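Flindwood 346 watt-hour power meter and a quieter office PC
Posted 16/02/2021

The Flindwood is a plug-in meter that sits between the wall outlet and whatever you want to measure. I bought it in December to find out what my old desktop computer costs to run. I have used it most days since then, on the computer and a few other things in the house.

Setup takes a minute. You plug it in, hold the left button until the screen blinks, and enter your electric rate in cents. The manual is a folded sheet with small print. It covers the rate setting and the reset, and it skips the overload alarm completely, so I had to find that one in the menus.

The screen is large and the numbers are easy to read from standing height. There is no backlight. My office outlet is behind the desk, and I need a flashlight to read it there. A short extension cord fixed that for me, but I would have paid a little more for a lit screen. I looked at the Civov, which has one, and passed on it after reading that it forgets the rate when unplugged. The Flindwood keeps its settings and its running total.

Readings settle fast. My desktop drew under 100 watts for email and web pages and went up to 200 when I exported video. With the computer shut down it still pulled 2 watts, which I had not expected. Flipping the switch on the back of the power supply brought that to zero on the meter.

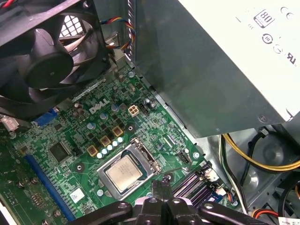
Stamatopoulos wrote in the comments that the low end is where these cheap meters go wrong, and that anything under five watts should be taken as a guess. The Ota meter reads low there too, according to the same comment, and a better test is to leave the load plugged in for a full day and divide the total by the hours.

I tried that with a phone charger and a night light. The daily total for the night light came out close to what is printed on its package. The charger with no phone on it showed nothing at all, so I would not use this meter to chase small loads like that.

The body is wide. On a standard two-outlet wall plate it covers part of the lower outlet, and a three-prong plug will not fit next to it. The buttons are stiff and click loudly. The plastic has held up fine, including one drop onto a tile floor.

Good: keeps its memory, clear numbers, simple cost screen.
Bad: no backlight, blocks the second outlet, thin manual.

I'd buy it again for appliances and computers. Four stars out of five.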